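Home > Bags > Backpacks > Everyday

Seso Pink Backpack
2 min read

I've been a fan of the Seso since the first one came through our shop, and I still get a little excited when a new batch arrives! It's a pale pink backpack in smooth woven polyester with a slight sheen, and it has the sort of front pocket I wish every bag had. Pens go in lengthwise and stay put, so you aren't digging around at the bottom while the bus pulls in.

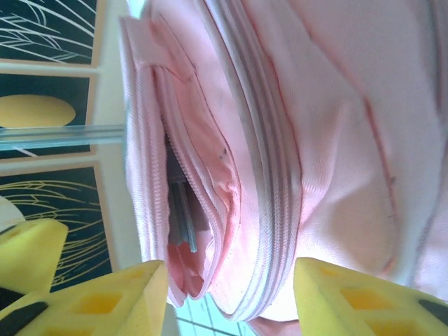
The zippers run easily, even with one hand, and I've opened and closed mine every day since August without a snag. The straps adjust in 2 places. For a weekend away I get three T-shirts, a sweater and a wash bag in the main compartment – more if I roll everything tightly.

Cleaning is simple. Empty all the pockets, wipe the outside with a damp cloth and a drop of dish soap, then leave it open to air overnight. Please don't put it in the dryer. Pale pink does show marks, so I go over mine every couple of weeks.
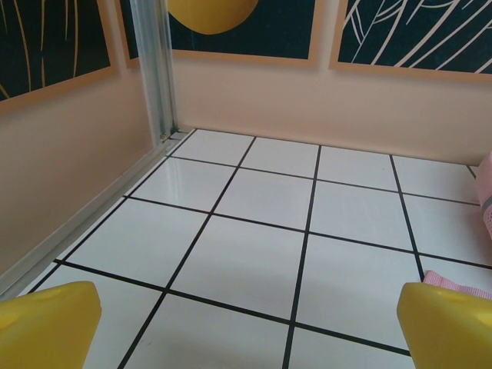
It also stands up to being put down and picked up all day, and it's light enough that my niece carries hers to school and back without complaint. We keep 40 in stock at the Clivthorpe store, and orders over $60 ship free. Spare zipper pulls are at the counter – just ask.

Written by Ximeng Lu, 1/30/20

© Homico. Contact us | Back to top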